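Peripheral budget (robotics)

In the planning of robotics work, the peripheral budget is the part of a purchase that covers everything except the robot. It takes in furniture, power, cabling, storage, floor protection, spare parts, hand tools and the objects the robot is meant to handle. It is normally drawn up last, often on the afternoon the order is due, and is the part of the plan most likely to be found wrong by the first Wednesday of use.

The term is used mainly by small laboratories and workshops. Larger firms tend to fold the same costs into "site preparation", where they are harder to see and easier to approve.

Origin of the term

The phrase was popularised by Keegan Whitcombe, who ran purchasing for the Mestdale robotics workshop and later wrote its planning handbook. Whitcombe had noticed that requests for a new machine ran to many pages on joints, sensors and battery life, and then gave a single line to the room. In one case the line read "desk (have one)". The desk was found to be in use by accounts, who declined to part with it.

The handbook proposed that no robot be ordered until a second sheet had been filled in, listing every item the machine would touch, stand on, be plugged into or trip over. This became known as the Ruma sheet, after the meeting room where it was first argued about. Early copies had a box for "other", which applicants used for nearly everything, and the box was removed in the second printing.

Usual contents

A Ruma sheet is divided into fixed items, running items and losses. Fixed items include desks, shelving and sockets. Running items are replaced on a schedule, gripper pads and cable ties being the usual ones. Losses are the test objects, which are dropped, squeezed and occasionally taken home.

Test objects are the cheapest entry and the most disputed. The Mestdale handbook allows 100 a year for them and forbids the purchase of anything described as a "research-grade cup". Whitcombe's view was that a supermarket would do.

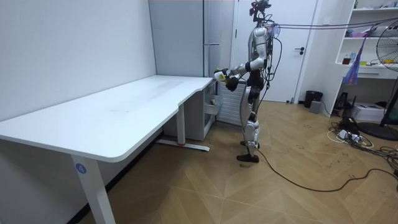 Cabling is the entry most often left blank. Buyers tend to assume that whatever arrives in the crate will reach the wall, and the supplier tends to assume that the wall is somebody else's affair. A humanoid working at a desk may need lines at two heights, with a bundle strung through the air behind the head and another lead running over the floor by the feet, and each takes up space that the floor plan has usually promised to a person. The handbook asks for the route of every cable to be drawn before its length is bought. It also asks for somewhere to put the surplus, a request widely read and seldom acted on.

Numbering of furniture is a smaller matter with its own subsection. Desks bought in a batch look alike, and a desk that has been moved overnight can spoil a morning's work. The recommended remedy is a sticker, costed at nothing, on the grounds that every office already has some.

Worked allowances

The handbook gives two sample budgets. The Endberg plan, meant for a single room, sets aside 800 for fixed items, of which 700 is furniture. The remainder goes on power strips and hooks. The Antal plan adds 50 a month for running items and leaves losses to the conscience of the user. Neither includes a chair. This was raised at review, and a chair was added in an appendix, unpriced.

Criticism

Some buyers hold that the second sheet simply moves the guesswork to a new page. Others object to its tone, particularly the question "Where will the door open?", which they find insulting. Whitcombe kept it in after a delivery one December spent two nights in a corridor.

See also: Floor loading; Lead time; Spare parts; Petty cash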